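Renting furniture from Pillirent: my review after one year

When I moved to Flesinville for work, I had two suitcases and a contract for an apartment with nothing inside. I did not want to buy a bed and a table for a city where I would maybe stay one year, maybe five. A colleague told me about Pillirent, a company that rents furniture by the month. I have now been their customer for a full year, and I want to write down what was good and what was not, for other people who are in the same situation. 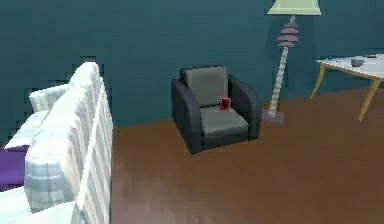
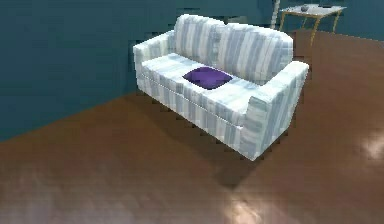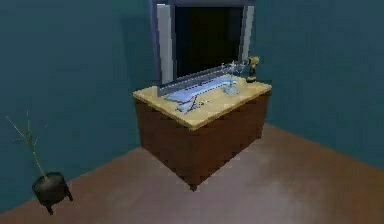

A striped sofa, from two sides, and a wooden desk.

How the renting works. You make an account, you choose the furniture, and you pay a deposit and the first month. My deposit was $200. The shortest contract is 4 months, and after that you can stop at the end of any month if you write to them before. The price of each piece is shown by month, and when you keep it for a longer time the price goes down a little. I rented a sofa, a bed with mattress, a small dining table with chairs, and a floor lamp. The monthly total was $60 for the first period. I thought this was fair. A cheap sofa in the store would cost more than my whole first contract, and then I would also need to get rid of it one day.

The website. It is simple, and I could understand everything without a dictionary, also the contract. I want to mention this because I have signed contracts in this country that I understood only much later. There is one page with the rules about damage, and it gives normal cases: a scratch from a key, a stain from coffee, a loose leg. Small marks are free. For a large stain you pay for cleaning. The only part I found unclear was the insurance. There is a box you can check, and the text next to it says "extended cover," but to know what is covered you must open another document, and this document did not open on my phone. I wrote to ask, and the answer came the next morning. I would prefer that the text is simply on the page.

Delivery. This was the weak part. They gave me a time between morning and noon, and the truck came late in the afternoon. I had taken half a day free from work and I had to ask for the other half. The two men who brought the things were very polite and quick. They carried everything up the stairs, put the bed together, and took the cardboard away with them. But one box was missing, the one with the chairs, and for nine days I was eating dinner while sitting on my bigger suitcase. Customer service apologized and took the cost of the chairs off the first month. It was correct of them, and I did not need to ask for it.

The bed. The frame is strong and does not make noise. The mattress is their middle model, and for my back it is a bit too soft. I exchanged it after the first contract for the firm one, called Petell, and I sleep better now. You can exchange one piece in each contract without paying the transport. A second exchange costs money, so I recommend to think well before you use the first.

The sofa. I chose one called Wainwright, for two people. In the evening I read on it, and sometimes I fall asleep there. The seat is deep, so if you are not tall your feet will not be completely on the floor. The cover can be removed and washed at a low temperature. I have done this twice, and both times it was hard work to put it back, especially at the corners. My neighbor Colin Fothergill helped me the second time - he has strong hands and a lot of patience. The zipper is on the bottom side, and you need to turn the cushion over to reach it.

The table. It is all right for two people and too small for four. One leg became loose in winter. I reported it with the form on the website and a repair man came in the same week with a new screw. There was no bill.

The lamp. I have nothing special to say about it. It gives enough light for reading.

About the money. My friend Sota Aoki, who is better with numbers than me, says that renting for a long time is not smart, and I think he is right. He bought his furniture used and paid almost $200 for everything, but he needed a van, three weekends, and a brother. If you already know that you will stay many years, buy. If you do not know, or you have no car, the monthly price is also paying for your quiet mind. In February I must decide if I continue. You can buy the pieces you already rent, and part of what you have paid is taken off the price. I asked for an offer on the bed and the sofa. The one for the bed was good and I will probably accept. The one for the sofa seemed high to me for something that other people have used before me, so I asked again and I am still waiting.

What I would change: the delivery times should be shorter and more exact, and a message when the truck is late would help very much. I would also like a chair for working at home, because in the catalog there are only dining chairs.

I give four stars from five. The missing star is for the afternoon I spent waiting at the window, and for the suitcase dinners.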